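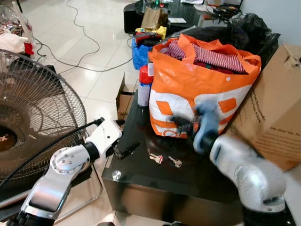 4.2 Keys, cards and the places they are put down

The second group of items we looked at was the small things a person needs on the way out of the door: keys, badges, cords and cards. In the household diaries collected for the Trolummont study, these items were named more often than any others when people wrote that they had lost something at home. Of the 1000 diary entries, 272 mentioned a search for keys or a badge, and most of those searches ended on a flat surface close to the entrance.

Flat surfaces near a door attract other things as well. Bags of clothes waiting to be taken away, open cartons, spray cans and trash bags all end up on or beside the same piece of furniture. Keys laid on a cabinet top are easy to see as long as the top is kept clear. Once a tote bag or a box is set down next to them, they can be pushed to the back or covered. Mekonnen made the same point in an earlier study of shared apartments, where a dark, shiny top was rated worse than a light, matte one for finding small metal objects in the evening.

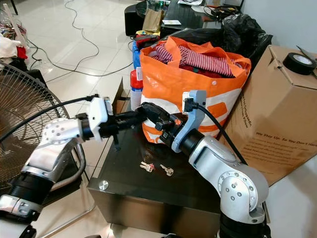
We therefore asked each household to keep two kinds of storage in use for 6 weeks. The first was the surface they already had. The second was a row of hooks on the wall, placed where an adult could reach it without bending. No rules were given about which items belonged where. Households were told only to put things down as they normally would and to write a line in the diary each evening.

Hooks were used mainly for items that already had a loop. Lanyards and cords went up in the first days and mostly stayed there. Loose keys did not. A key without a ring or a strap is awkward to hang, and people went on leaving such keys on the cabinet. Desta Jemal, who coded the diaries, noted that households that added a ring or cord to their keys began to hang them within 2 days.
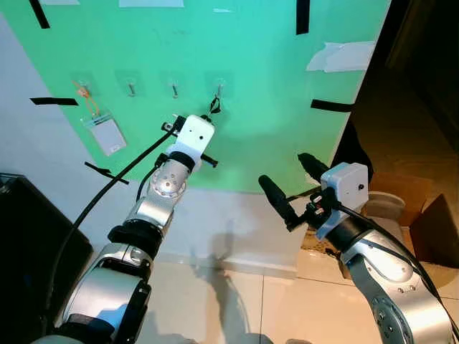 Figure 6. Clear adhesive hooks on a green wall board. A badge holder hangs by an orange lanyard from the leftmost hook.

Bare hooks were common in every home we visited. We did not treat them as a sign that the row was too long, as a free hook is what allows a person to hang something up without first moving another item. The Grusier checklist, which scores storage by how full it is, would rate such a row poorly. We return to this difference in Section 5.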